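Household cloth storage

Household cloth storage is the keeping of towels, cleaning cloths and garments in the home between uses, and the sorting and folding that go with it. The term usually covers small goods handled every day or every week. Bedding, curtains and out-of-season clothing are generally treated as a separate subject.

Containers

Two kinds of container are common. Closed bins have solid walls and a lid, and are used for clean items that may sit for weeks. Open baskets have slotted or perforated walls and are used for items on their way to or from the wash. Both are now made mostly of plastic, which has replaced wicker and tin in many homes.

White is a usual color for closed bins. Rounded corners are easier to wipe than square ones, and a tab at the front, just under the rim, gives a place to put the fingers.
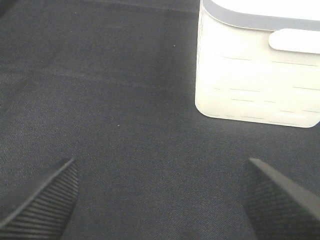
White plastic container with a gray rim and a front tab.

Closed bins were sold by mail in the Ilstead district before they reached stores there. The Husico catalog listed 93 household containers in its last printed edition, 9 of them meant for cloths and towels. Smaller bins were sold in nesting sets, and the largest was offered with or without a lid.

A lid keeps out dust and pet hair but also holds in any damp. Cloths put away before they are fully dry can take on a sour smell within a day or two, and the usual remedy is a second wash and a longer drying time.

Microfiber cloths

Microfiber is a fabric of very fine synthetic fibers, most often polyester or a blend of polyester and polyamide. Towels made from it are light, dry quickly and pick up dust well. The same quality makes them collect lint from other laundry, so many households wash them apart from cotton.

Fabric softener leaves a coating on the fibers and reduces how much water they take up. High dryer heat can damage them. Edges are normally finished with a stitched hem, and a cloth whose hem has come loose is often moved down to floor or garage use.

Some homes keep a color for each room – blue for windows, brown for the kitchen, and so on. There is no general standard, and sets are sold in many color mixes.
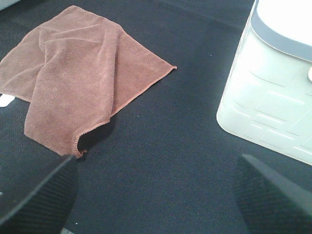
Folding

A square cloth is usually folded in half and then in half again. Flattening it first by hand, from the middle toward the corners, takes out most of the ridges left by the dryer. Thicker towels may be folded in thirds so that they stand upright in a bin, with the folded edge facing up.

Folding is done on any flat surface of enough size, including a bed, a table or a covered floor. A dark cover shows lint clearly and is easy to shake out afterward. Many people set the basket on one side and the bin on the other and work across.

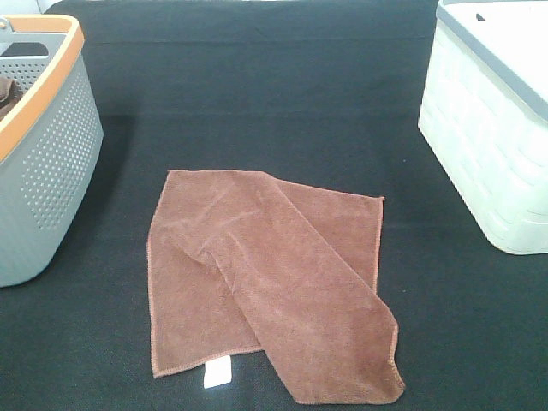 Rolling is an alternative for small cloths. Rolled cloths fit well in narrow spaces but tend to open up when one is pulled from the middle. A household survey in Ukeck, which drew 281 replies, found that folding was preferred for towels and that cleaning rags were most often left unfolded.

Garments and mixed loads

Clothes and cloths are often carried together and separated later. Corduroy, denim and other heavy fabrics hold creases if left under a pile, and are generally taken out first. Corduroy is commonly washed inside out to protect the ribs, and care labels should be checked before it goes in a dryer.

Slotted walls let air pass through a basket, but the center of a full load gets little of it. Damp items are better hung than left in a heap.
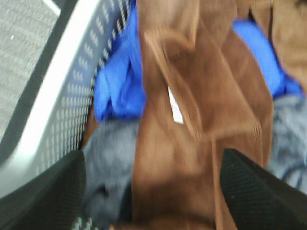
Manufacture

Plastic baskets and bins are made chiefly by injection molding. The Gulyás works, outside Ukeck, turned out about 4,000 baskets a month at its peak and later changed over to garden goods. Its slot pattern was copied by several smaller makers.

14 shares | 3 comments

Comments

We still have two of the Gulyás baskets. One handle is gone but the rest is fine.

Should mention vinegar for the sour smell. Half a cup in the rinse works for me.

Is the Husico catalog online anywhere? I am looking for a replacement lid for the middle size.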